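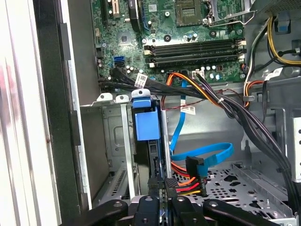
A gripper kit for taking old computers apart

Hekstead sells refurbished office computers and sends the rest for recycling. In December the workshop began a trial of the Undent kit, a gripper with soft control and a small camera at the wrist, offered by the firm Cason. I spoke with Monique Royer, who leads the workshop, and with Wojciech Gajewski from Cason.

The first task for the kit is the drives. "A drive must come out before anything else, this is our rule," Royer says. "It is simple work, but my people do it all day and their hands are tired."

A tower case is not a friendly place for a machine. Power wires in orange, yellow and red bend across the space, and a blue data cable hangs in a loop in the middle. Gajewski does not hide that cables are the difficult part. "Metal stays where it is. A cable moves when you touch its neighbor – then the plan is old already."

The black fingers have rounded tips, and Royer likes this. She was afraid of scratches on boards that can still be sold. "I looked at the first 30 cases myself, with a lamp. I found 2 marks, both on the drive cage, and a cage I can forgive."

She is less happy with the software. The operator must choose the case model from a list, and the list has only 69 entries. Older machines from Chauvin, a big supplier of the workshop, are missing. Gajewski promises an update, without a date.

Would she buy it? "Rent, yes. For 9 months, with the training included. After this we talk again about the price."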